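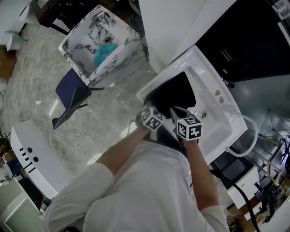
Urkwood Community Programs - Press Office

FOR IMMEDIATE RELEASE

Urkwood opens its free Home Laundry and Mending Room in June

Hi, everyone! I'm Yến Lâm, I run community programs here in Urkwood, and I get to write the press releases too, so you're stuck with me again. This one I've been wanting to send for ages. Our Home Laundry and Mending Room opens in June, on the ground floor of the old Kaltilstead building, and it's free for anyone who lives in town.

If you don't know Kaltilstead, it's the long brick place behind the bus stop with the green doors. Half of you probably bought a winter coat there once. The shop closed a good while back and the town has been using it for storage, mostly folding chairs and parade stuff. We've cleared out the front half and put in deep sinks, drying racks, ironing boards and a row of sewing tables under the windows (the light in there in the morning is lovely, come early if you can).

The idea started with a survey. We sent it to 3665 households and asked what people wished they knew how to do at home. I figured we'd hear a lot about taxes and gardening, and we did, but clothes care kept coming back. How do you wash a wool sweater? What do you do with black pants that have gone sort of gray? Can a bag with a stuck zipper be saved? One person wrote a page and a half about a tablecloth. I've read it several times and I'm rooting for that tablecloth.

So we're going to teach it. Classes are small, 15 people at most, and each one sticks to a single subject. The first batch covers hand washing, dark fabrics, stains, zippers and snaps, and patching. You can sign up for one or for the whole lot. Bring something of your own to work on if you have it - we keep a bin of practice pieces if you don't.

Our lead teacher is Toivo Leinonen, who spent 40 years in tailoring and alterations before he moved here to be near his daughter. He's patient and he's funny, and he has strong feelings about fabric softener. I asked him for a quote for this release and here's what he gave me:

"Most clothes that come to me as ruined only need cool water and a bit of time. People scrub too hard. I would like them to go home and scrub less."

I asked if he wanted to add anything about the room itself and he said the sinks are a good height. High praise!

Money, for those who like to know. The racks and the sewing tables came through a $500 gift from Asante, the fabric shop on the square, plus a very generous pile of thread. Kemirport, our neighbors down the river, lent us their spare irons through the end of the season. The rest comes out of the regular programs budget, which didn't go up for this. We dropped the printed spring catalog and used that.

A few practical things. Evening classes start at 6:30 and run until 8. Open hours, when you can just walk in and use the sinks and machines without a class, are mornings from 9 to noon. Kids are welcome with a grown-up. There's a ramp at the side entrance and the door there is wide. Parking is on the street, or in the lot behind the library, where you won't have to feed a meter.

Please don't bring anything that's been soaked in gas or paint thinner. We can't take it inside, and Toivo will send you home.

Sign-up is at the front desk of the town hall, or call the programs line and leave your name and the class you want. I do call back, usually the same afternoon. If a class fills, we'll start a waiting list and try to run it again later in the summer.

Reporters are welcome to stop by any morning during open hours, just let me know first so I can make sure Toivo has coffee.

Media contact: Yến Lâm, Urkwood Community Programs, Town Hall, second floor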